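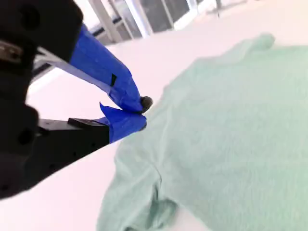

Results of the Spring Placement Examination

The Rarnis Examinations Office has released the results of the spring placement examination and has published its account of how registration fees were used. A total of 1,405 candidates sat the examination this session at 36 schools in the Rarnis and Lubis districts. The results were sent to schools in May 2019, and individual score reports are now available from the school at which each candidate registered.

Of those who took the examination, 593 were placed in the advanced level and will be eligible to apply directly to the upper program at Cavden College. The remaining candidates were placed in the general or preparatory levels. Placement in the preparatory level does not prevent a candidate from applying to Cavden College, but the student must complete the bridging course before enrolling.

Teodor Gavrilă, director of the Examinations Office, presented the figures at a meeting with school principals and representatives of the two district education departments. He stated that the registration fee had been kept at last year's level and that no change was planned before the October session. Printing and secure transport of the question papers remained the largest expense, followed by payments to proctors and markers. The rental of halls cost less than in the previous year, as most schools offered their own gymnasiums and dining halls at no charge.

Several principals asked about the condition of the furniture supplied to the larger halls. Mr. Gavrilă replied that the folding desks had been in service for a long time and that part of the fee income would be set aside for new ones. The order will be placed after the current accounts have been audited.

Changes to marking

The written composition was marked for the first time by two markers working separately. Where their marks differed by more than 4 points, the paper was passed to a senior marker, whose decision was final. Suryani Lau, head of marking, reported that the new procedure lengthened the marking period but led to fewer disagreements over borderline papers. Markers attended a training day in Lubis before the session and worked from a shared set of graded compositions.

The mathematics and reading papers were marked as in previous years. One reading question was withdrawn after markers found that two of the printed answers could be defended. All candidates received credit for that question, and no request is needed to have the score adjusted.

Requests for review

A candidate who wishes to have a paper reviewed should submit the review form through his or her school. Forms must be signed by the candidate and by a parent or guardian if the candidate is a minor. Forms sent directly to the Examinations Office will be returned to the school, which may delay the review.

A review covers the addition of marks and the marking of the written composition. It does not cover complaints about the conditions in the hall. Such complaints should have been recorded by the chief proctor on the day of the examination, and schools are asked to confirm that any incident reports have been forwarded to Slamet Kusuma in the records section. The review fee is refunded in full if the placement level changes.

Online registration

Registration for the October session will be conducted through the Bruvorier system, which replaces the paper forms used until now. School coordinators will receive a user name and a temporary password by mail. Adi Sumampouw, who is responsible for registration, has asked coordinators to check the spelling of each candidate's name against an identity document before submitting the list. Corrections made after the admission slips have been printed require a written request from the principal.

Schools without a reliable internet connection may enter their lists at the district education department in Lubis, where a computer will be set aside for this purpose during office hours. Paper forms will not be accepted.

Candidates who need additional time, large-print papers or a separate room must have the request entered at the time of registration, together with a supporting letter from a physician or school counselor. Letters submitted for the spring session remain valid and need not be sent again.

Questions about score reports should be addressed to the school coordinator. Questions about admission to the upper program should be addressed to Suryani Sumampouw at the Cavden College admissions office.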